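I've been putting off the desk for weeks. It's the white one in the corner of the back room, the one I do my planning and my labels and most of my worrying at, and by the end of July you could barely have put a mug down on it. So on Friday, with the kettle on and the radio muttering away, I finally had a go at the pens.
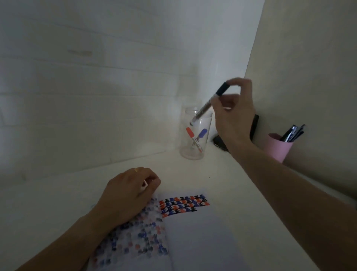
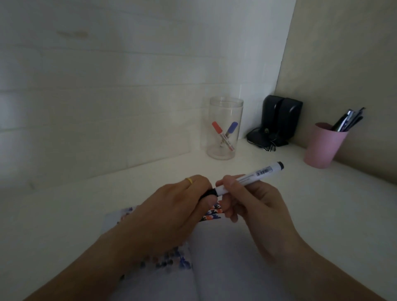

The clear pot and the markers: black, red and blue.

*Lizelle Zwane*

I should say that the markers are my favourite thing on the desk, which probably tells you plenty about my social life. They live in the clear plastic pot at the back (I used to have a lovely stoneware one from Makhubela, but I could never see what was in it, so I'd tip the whole lot out every time I wanted the red). Clear is so much better! You can see your blue from the other side of the room, and you can see when some passing family member has wandered off with it too.

The other pens have gone in the pink cup, and that's staying put. Biros, gel pens, the posh one I was given when I left Trelent and have never dared use for shopping lists. I did wonder about mixing everything together to save space, but I tried that over Christmas and spent half of January writing on the whiteboard with things that don't wipe off. The bottom corner of the board in the kitchen still says "ring dentist" very faintly. I have rung the dentist. It's still there.

My method for testing pens is nothing clever. Cap off, a scribble on some scrap, cap back on until it clicks. If it's scratchy I give it a second go the next morning, having left it lying flat overnight, and if it's still scratchy then it goes. I used to be terribly soft about this and put the dead ones back in the pot "just in case", and then of course I'd pick out the same dead one four times in a week and be cross about it every single time.

While I was at it I looked at the refills as well. I'd written down what I paid last time on the inside of the stationery tin - 358 for the box, from Clollulov, delivery included - and it's now 400 for the same box, which made me sit down. I know everything's gone up. I still think that's a lot for ink. My sister swears by the Gristia ones and says they last more than a term with a class of thirty, but she also presses very lightly, and I write as if I'm trying to get through to the desk.

Then there are the cables. I'm not going to talk about the cables. I wound up what I could and left the rest for a day when I'm feeling stronger.

The drawer underneath is the next job, and I've already had a peek. Two staplers (neither with staples), a lot of rubber bands that have gone sticky, a raffle ticket, number 3837, that I can't remember buying, and a birthday card I wrote and never posted. I've put the card by the front door. It's only a few months late, and she's the forgiving sort - I'll pop it in the box when I go out for milk.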